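23/03/2021
By the Thursday column's stand-in, Stundby

Stop giving the cup to the fastest arm

Quick one this week, deadline was yesterday. I have had robots on my mind since the Dreltier results went up and I would like to be cross about it in public.

For anyone who missed it: Dreltier is the schools' robot arm competition. Teams get a table, a set of objects and a job to do. Tidy this, move that, put the thing in the other thing. Clavanell, our lot, the after-school club here in Stundby, came 9th. Ngau won. Well done Ngau, no sour grapes, they were quick and they were neat and their students were very decent to ours over the video link.

But look at how the points work. Speed, speed, accuracy, a little more speed. The layout is sent out in December. Same layout on the day. So what do you do if you want to win? You set the table out precisely as per the sheet, you teach the arm the moves, and you shave off seconds until spring. Clever work, I don't deny it. It's also choreography. Shift a bowl by the width of a hand and half the field would be closing a gripper on fresh air.

Our club did it the other way. Stubbornly, in my view rightly. They spent the winter moving things about and recording what happened. Run, reset, run again. Over 400 attempts in the log by the end, the bad ones kept in with a note next to them. A lot of the notes are very short and a bit rude. I have read the whole log and it is the best piece of student writing I've seen in years, including the spelling.
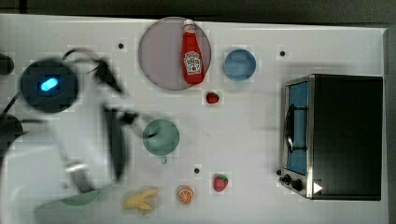
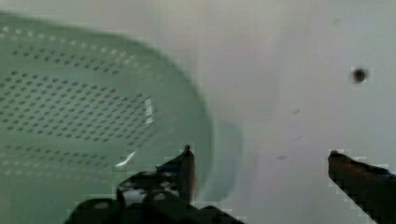
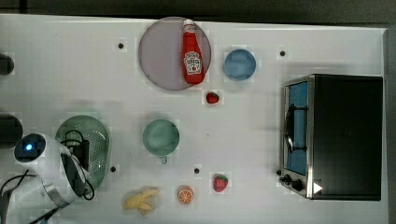 Clavanell's table, from overhead, then from the wrist, then overhead again.

Marking is the real problem, and it's one every teacher will recognise. We score what is easy to score. A stopwatch is easy. Whether a group of teenagers understands why their arm does well with one thing and badly with another, that takes a judge with time to sit down and ask. Put a ketchup bottle on its side across a plate and ask a student which one the arm should go for, the bottle or the plate, and how it is supposed to know where one stops. Or the colander. Seen from overhead it's a tidy green shape partly under the arm. From the wrist it is a big blurry wall of holes. Ask them which view they would trust and why. You'd learn more in that answer than in a whole afternoon of timed runs, and there is not a single point for it anywhere on the Dreltier sheet. Not one. I checked twice.

I can hear the reply already. Competitions need clear rules. Parents want a result, sponsors want a film of something whizzing along. Fine. Keep the stopwatch! I like a race. But let it be a part of the score and let the rest come from two places.

First, the log. Every team hands in its record of attempts, failures included, and the judges read it before the day. Marks for being honest about what went wrong. A team with a spotless log should be asked some pointed questions, because no arm on earth works first time and no teenager's code does either.

Second, the shuffle. On the day a judge walks up, moves things round the table, adds something to it, walks off. Give the team 2 minutes to talk and then let the arm have its go. If it fails, they explain the failure and can still earn marks for the explanation. That would be worth watching. You would see the arguing, for a start, and the arguing is where the learning is, any classroom will tell you that.

There's a fairness point too and I feel it quite strongly. Fast arms cost money. Smooth runs come from better motors and from a room you can leave set up all week. Clavanell have to clear their table away when the evening class wants the space. Putting it all back each time cost them hours and, funny thing, is also why their arm copes with a messy layout. It never saw a tidy one twice. Under the present rules that is simply bad luck. Under sensible rules it would be a strength.

Someone from a team higher up the list told our students, kindly enough, that they should of stuck to the sheet. Maybe so. They'd have climbed a few places. They would also have spent 4 months learning to repeat themselves, and I think a school club has better things to do with dark evenings than that.

So, my request to the organisers, who do a hard job mostly for nothing. Publish the object list in December by all means. Keep the positions back. Ask for the logs. Find a couple of judges who are patient, and willing to listen to a fourteen year old explain depth to them for longer than is comfortable. Then give the cup to whoever you like, Ngau again if they've earned it, and I suspect they would give a very good account of themselves.

Our lot are back at it already, by the way. New log, first page. The first entry says "missed". The second says "missed agian, other side."

Letters on this or anything else to the Stundby editorial desk by post or at the front counter.

Get the column by email. Sign up to our newsletter, unsubscribe whenever you like.

This site uses cookies to remember your settings. Accept / Manage

© Stundby local pages. Contact us | Back to top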